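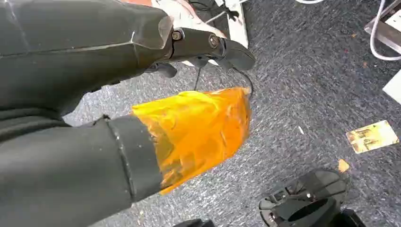 Fig. 1: Speckled grey floor

Floors and Surfaces, handout 3: looking after speckled floors

I've a soft spot for a grey floor with a fleck in it, as those of you who sat through the February session will remember (sorry about the overrun!). Dust and small crumbs get lost among the specks, so the whole thing can look fine from standing height and still be gritty as anything underfoot. Lovely to live with, a bit of a pain to clean properly.

So, how do I go about it? I start at the far corner and work back to the door, dry first. Sweep or vacuum, then crouch down and look across the floor towards the window. Low light shows up what the pattern hides. Run your palm over a patch as well. If it comes up grey, go round again before you even think about the mop.

For the wet stage I wring the mop out until it's barely dripping and do a patch at a time, changing the water after two rooms. Tape marks are best lifted slowly with a plastic scraper held nearly flat. Please don't use a kitchen knife, I've done it and the scratch is still there.

One thing to check before any of this is what the floor is made of! Flecked vinyl, terrazzo and painted concrete with chips in it can look very alike from a distance, and they don't all like the same cleaner. Vinegar on terrazzo is a bad idea, for instance, as the acid can etch the marble in it.

To do before next time: pick a floor at home or at work, sweep it as you normally would, then do the low light check and jot down what you find and where. Corners and the strip behind the door are usually good hunting. Bring your notes along, scruffy ones are fine.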